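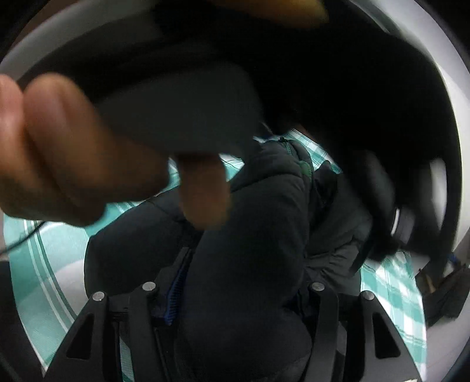
How long should a household keep its utility bills once they have been paid? One full year is sufficient for most homes, and the bills used to support a tax deduction should be kept with the tax return to which they belong.

That is the rule I adopted in September, when I began a full review of the papers kept in this house. The review covered two filing drawers, one hall cupboard and a carton that had traveled unopened through two changes of address. It came to 2,602 sheets. I recorded the number at the time and set it down here as a baseline for next year.

The largest group by far was correspondence from Huka, which supplied our electricity until we left the old address. Huka sent a paper statement each month, a notice that the statement was also available online, and a quarterly summary of the statements already sent. I kept the final bill and the letter confirming that the account was closed. The remaining 306 sheets were shredded.

Insurance papers require more care. Our home policy is held with Clurata, and its renewal packet repeats the whole of the terms each year with small changes to the wording. I have kept the current packet and the schedule page from each earlier year, in date order. Where a claim was made, the entire file for that year has been retained, including the roofer's estimate and the two letters in which the deductible was disputed.

Appliance manuals were reviewed separately. A manual was kept only where the appliance is still in the house. The Saha dishwasher manual remains, with its receipt stapled to the back cover. The manual for the previous dishwasher, the one before it, and a bread machine that I do not remember owning have been recycled.

The following papers are now held in the fire-resistant box and are not subject to annual review: birth and marriage certificates, the deed, vehicle titles, military discharge papers and the original wills. Copies are kept in the second drawer – labeled as copies, in ink, on the first page.

Shredding was done at home in the evenings. The machine is a small Mivov model that must rest after a few minutes of use, and its bin holds 150 sheets when it is emptied with some attention. Staples were removed by hand. Readers with a larger backlog may prefer a local shredding event, and many towns hold one in the spring.

One matter remains open. There are 300 sheets of family letters in the hall cupboard, several without dates, and no retention rule seems suited to them. They have been placed in acid-free folders by sender for the present, and I expect to read them over the winter before deciding on any further order.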